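Plokent Grasp Planner: Frequently Asked Questions
Soft goods module, maintained by the Stockdale software group

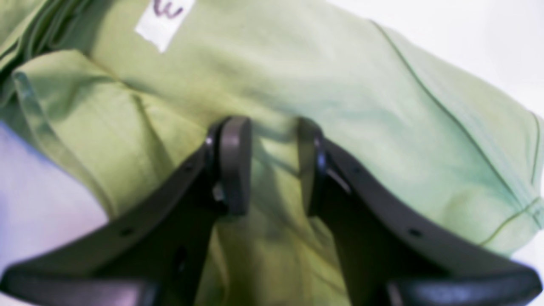 Wrist camera view of a two-fingered gripper over a green knit garment.

General

What does the soft goods module do?
The module selects a grasp point on cloth items and sends an approach path to the arm controller. It accepts images from a wrist camera and, where one is fitted, a fixed overhead camera. It is intended for garments, towels and similar items lying on a flat surface.

Is the module included in the standard Plokent license?
Yes. Sites running the July release or later may enable it from the Modules page. Sites on earlier releases must upgrade the planner first.

Does the module fold garments?
No. Folding sequences are handled by Skirkex, which calls the planner each time a new grasp is needed. The two packages are versioned separately.

Perception

How are grasp points chosen?
The perception service divides the cloth into regions and labels ridges, flat areas, seams and hems. Each candidate point receives a score from 0 to 1000. Raised folds generally score higher than flat cloth. By default, candidates below 80 are discarded before planning begins.

Why are the gripper fingers masked out of the wrist image?
The fingers occupy a fixed part of the wrist view and are usually much darker than the item. Without a mask, their edges may be reported as deep folds. The mask must be generated again whenever fingertip pads are replaced or the camera mount is adjusted.

Can the software distinguish a seam from a fold?
In most cases. A stitched seam appears as a thin, continuous line, while a fold produces a gradual change from light to shadow. Seams in a color close to that of the fabric are harder to classify. Users handling such items should set seam_mode to "cautious".

Are tags and labels treated as part of the garment?
Tags are placed in a separate class and excluded from grasping. The module does not read printed or handwritten marks. Sites that sort by tag should connect a reader through the Flonditz interface.

What should be done when pale fabric is confused with the work surface?
Reduce the camera exposure first. If the outline remains incomplete, record a new background reference with the surface cleared.

Planning and control

What happens if no valid grasp is found?
The planner returns status code 89 and the arm holds its position. Skirkex will request a new image up to 9 times before the task is passed to an operator.

Can the approach path be reviewed before it is executed?
Yes. Select Preview in the task window. The path is drawn over the most recent wrist image and must be accepted by a user with operator rights.

Support

Who should be contacted about errors in the region labels?
Please send the task log and the original wrist image to Boonsong Saithong, perception lead, through the support portal. Screenshots of the task window cannot be used for diagnosis.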